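Pulto bench: equipment plan and purchase data card

Two-arm tabletop station, planning notes and cost tables, August revision
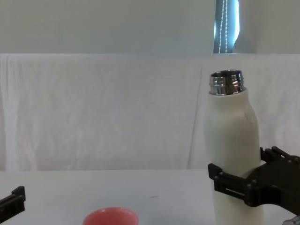 Right gripper on the uncapped white bottle, pink cup in front. White table, cloth backdrop.

Maintained by Şengül Ekinci. Corrections go to her, with a receipt or a quote attached if they change a number.

What is in this folder

items.csv: one row per thing bought or to be bought
quotes/: supplier quotes as received, PDF
spares.csv: wear parts, how many on the shelf, when to reorder
props.csv: household objects used in tasks
plan.txt: the order of purchases for the second station
README: this file

The folder covers the first station, which is paid for, and the second, which is not. It does not cover salaries, rent or the storage server. Those are in the department budget and we have no say in them.

Scope

A station is two arms with a gripper each, a table, a backdrop, a chest-height camera, a computer and a set of props. We treat it as one unit for budgeting. Earlier versions of this plan listed arms, cameras and furniture on separate sheets, and the second arm got approved in one round while its power supply waited for the next. Please keep the rows together.

All prices are in US dollars before tax. Shipping is its own column. If a quote folds shipping into the unit price, put the full figure in price, put 0 in shipping, and write "incl" in the notes.

Columns in items.csv

item_id: short text, never reused even if the row is dropped
name: what you would call it on the phone to the supplier
station: 1, 2 or shared
qty: whole number
price: per unit
shipping: per order
supplier: as on the invoice
lead_days: calendar days from order to delivery, as quoted
lead_actual: same, as it really went; blank if not delivered
status: wanted, quoted, approved, ordered, received, dropped
notes: free text

Anything marked approved has a signature behind it. Do not move a row to approved on the strength of an email that says it should be fine.

Suppliers

Skania: arms, controllers, power supplies. They quote quickly and hold a price for 50 days. After that we have to ask again, and the new number has gone up both times. They ship the two arms of a pair in separate boxes, and the boxes do not always arrive together. Count a pair as received when both are in the room.

Tiwari: printed gripper parts, brackets, screws and inserts. Small orders are fine. They keep our files, so a reorder only needs the part name and revision letter. Check the revision letter. Last time we got a full set of rev B fingers after we had changed the bracket to rev C, and the holes did not line up. That was our mistake on the order form and we paid for both sets.

Honley: tables, cloth, clamps, stands. Ordinary furniture lead times. The table for station 2 should be the same model and the same white as the first. They also stock a light gray that looks white on the website.

Computers and cameras are bought through the central purchasing desk. We enter their reference in the supplier column and leave lead_days blank.

Main costs for station 2

Arms with controllers: 2262 each from Skania, two needed. This is the current quote. It is the largest line and everything else waits on it.

Computer: 978 through central purchasing, same specification as station 1. A cheaper machine was considered and dropped. It could run the arms, but it would have needed a different driver setup, and we do not want to keep up two.

Printed gripper parts: priced per set by Tiwari, see items.csv. Buy the working sets and the spare sets in one order. Their handling fee is charged per order and costs more than the screws.

Table and backdrop: Honley, see items.csv. The cloth has to reach past both sides of the table. Order it wider than the table and hem it if needed.

Props: small amounts, bought locally. See below.

Contingency: we hold back a fixed sum, shown as its own row with item_id CONT. It is not for nicer versions of things already on the list. On station 1 it went to a second power strip, longer bolts for the arm mounts, and return shipping on a clamp that did not fit the table edge.

Wear parts and spares

Fingers wear first. The printed jaws press on hard objects all day, and the edges round off before anything breaks. Smooth cylinders like the insulated bottle are the worst for this, partly because people close the gripper harder than they need to when they are afraid of a slip. We replace fingers after 40 hours of use, per gripper. The hours are logged on the sheet taped to the computer. If the sheet has not been filled in, assume the fingers are due.

Screws and inserts are cheap and run out at bad times. Keep one full bag of each size unopened. When you open the last bag, that is the reorder point.

Cables at the wrist are the other known problem. We have replaced two on station 1. Skania sells them only as a kit with the connector housing, and the kit takes longer to arrive than anything else we buy. Keep one kit per station on the shelf. The row is marked shared at present and should be split when station 2 is approved.

spares.csv has four columns: part, on_shelf, reorder_at, last_checked. Update last_checked even when nothing has changed.

Props

Props are budgeted too. They look like kitchen things somebody brought in, and at first they were. When a cup broke we could not find the same one again, and a whole task had to be started over with a different cup. Since then each prop is bought in matching pairs, one for the table and one in the cupboard.

For each row in props.csv, record the store, the color as printed on the label, the outside width, and whether it fits in the gripper at full opening. Measure before buying if the store allows it. A prop that does not fit is still listed, with status dropped, so that the next person does not buy it again.

Parts of a prop count as part of the prop. Caps and lids go in the labeled tray, and a missing cap is reported the same way as a broken cup. If a cap cannot be bought alone, the replacement price is the price of the whole bottle.

Pick matte finishes over glossy ones where there is a choice. Exposed metal is acceptable. Clear plastic and clear glass are not on the list for this year.

Order of purchases

1. Ask Skania for a fresh quote. Send it for signature the same day.
2. Once signed, order arms, controllers, power supplies and the cable kit together.
3. Order the table and cloth from Honley. They need to be in place before the arms arrive, since the arms bolt to the table and we have nowhere else to put them.
4. Put the computer request in to central purchasing. Allow for one round of questions.
5. Send Tiwari the order for printed parts, with revision letters written out.
6. Buy props last. Take the station 1 list and duplicate it exactly.

Steps 3 and 4 can swap. Step 5 can be done early if the money is there, as printed parts keep well in a drawer.

Space and power

The second table goes in the same room, along the same wall. Leave enough room behind it for a person to reach the backdrop rail without leaning over the arms. Each station gets its own circuit. The electrician's quote is in quotes/ and is not included in the station price.

Window light changes what the cameras record over the day. A blackout blind has been priced and is in items.csv as wanted, station shared. It should be bought before station 2 starts, but it is not a condition for ordering the arms.

Known gaps

Station 1 furniture has no shipping figures. The invoice was lost and Honley only resent the first page.

lead_actual is missing for everything bought before the column was added.

The resale value of station 1 is not estimated. Finance has asked for it. We have found no comparable sales.

Insurance is assumed to be under the building policy. This needs a written answer.

Changes

August: new Skania quote entered, old one kept in quotes/ with "expired" in the file name. Blind added. Finger replacement interval lowered to the present figure. Props file split off from items.csv.

Before that: single spreadsheet, no history kept.

Use of this folder

Other groups may copy the tables and the column layout. Remove the supplier prices first, as the quotes were given to us and may not hold for anyone else.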